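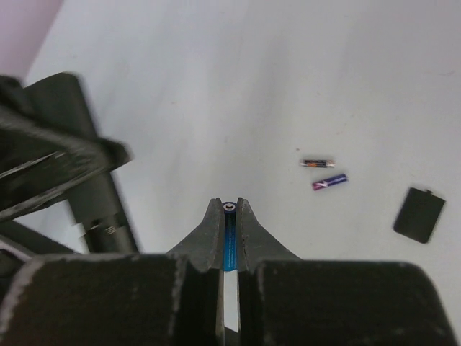
What is inside a battery?

Batteries are small, and most of the time you can't see them. They sit behind a little door in a torch, a clock, a toy or the remote control for the television. When the thing stops working, a grown-up opens the door and changes them.

A battery is a store of energy. The energy is kept in chemicals, and it only comes out as electricity when the battery is joined up to something.

The two ends

Look at the ends of an ordinary battery and you will see they are different. One end has a small metal bump in the middle. This is the positive end, and it is marked with a plus sign (+). The other end is flat. This is the negative end, marked with a minus sign (-).

Scientists call these ends terminals. Electricity can only flow if there is a complete path from one terminal, through the torch or toy, and back to the other terminal. The path is called a circuit. When you switch a torch off, you make a gap in the circuit and the bulb goes out.

Under the wrapper

The coloured part on the outside is a thin wrapper. It can be blue, black, copper, green or any colour the maker likes. The colour does not tell you how strong the battery is, so you have to read the words.

Under the wrapper is a steel can. In an alkaline battery, the kind sold in most shops, the can holds two main materials. One is powdered zinc, mixed into a gel, which sits in the middle. The other is a black material called manganese dioxide, which is packed around it. A layer a bit like paper keeps them apart.

When the circuit is complete, the zinc starts to change into a different chemical. As it changes, it lets go of tiny particles called electrons. The electrons travel out of the negative end, round the circuit and back in at the positive end. Moving electrons are what we call electricity. When most of the zinc has changed, the battery is flat.

Why are there different sizes?

The letters on a battery tell you its size. AAA batteries are thin and are often used in remote controls. AA batteries are a little longer and fatter. C and D batteries are much fatter and go in big torches and some radios.

A new alkaline AAA, AA, C or D battery gives the same push, which is 1.5 volts. The bigger ones last longer in the same gadget, as there is more of the chemicals inside.

Putting them in the right way round

Inside the battery door there is usually a picture showing which way each battery goes. Match the plus on the battery to the plus in the picture. Side by side, two batteries often point in opposite directions. The flat end normally goes against the spring.

Don't mix old batteries with new ones. The old ones run down first and may leak.

Can you charge them again?

Only if the battery says "rechargeable". A charger pushes electricity back through it, and the chemicals go back to how they were. Ordinary batteries must never go in a charger.

Staying safe

Never cut a battery open, put one in your mouth or throw one on a fire. If a battery has white crust or liquid on it, don't touch it. Tell a grown-up. Button batteries, the small round ones like coins, are very dangerous if swallowed. If you think someone has swallowed one, tell a grown-up at once so they can get medical help.

Where do flat batteries go?

They don't go in the kitchen bin. Many supermarkets, libraries and schools have a collection box. The metals can be taken out and used again. At Zilldale Library the box is beside the front door, and 614 batteries were dropped into it last July.

Words to know

Terminal: one of the two ends of a battery.
Circuit: a complete path for electricity.
Electron: a tiny particle that carries electricity along a wire.
Volt: the unit used to measure the push of a battery.

Page last checked: 3 March 2026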